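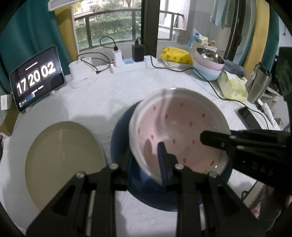 Figure 13.1 A pink bowl tilted over a wider blue dish, with one gripper at the rim.

Chapter 13: Can a Machine Do the Dishes Yet?

If you have ever stood at a table after a long meal, stacking bowls while you thought about something else entirely, then you already know more about the subject of this chapter than you might suppose. Your hands found the rim, your fingers went one inside and one outside, and up it came. You probably couldn't tell me how hard you squeezed!

Machines have been welding car doors for longer than most readers of this book have been alive, and yet a bowl is still a bit of a puzzle for them. A bowl is round and often shiny, it rocks when you touch it, and there is only one good place to take hold of it.

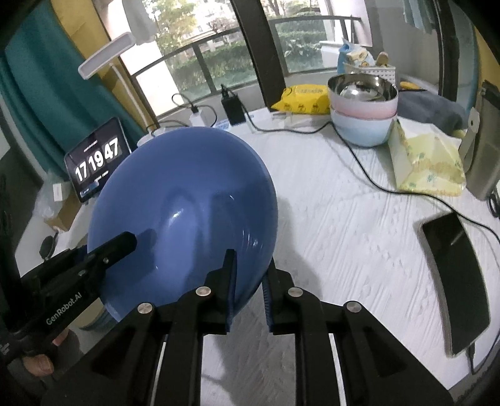 Turn the bowl upside down and the job changes again, for now the rim sits low, close to the table, and the fingers must come in beside it without pushing the whole thing away. Josefien Cuypers, whose kitchen trials at Millgate we will follow in section 2, had her machine try the same bowl 300 times, and she likes to tell students that the first 50 taught her mostly about patience.

So, can machines do our chores? Some of them, on a good day, with the right dishes. We will start with picking things up and putting them down, and come to the shop floor (and Teun Claeys and his packing line at Pasteck) once we have our hands properly around a bowl.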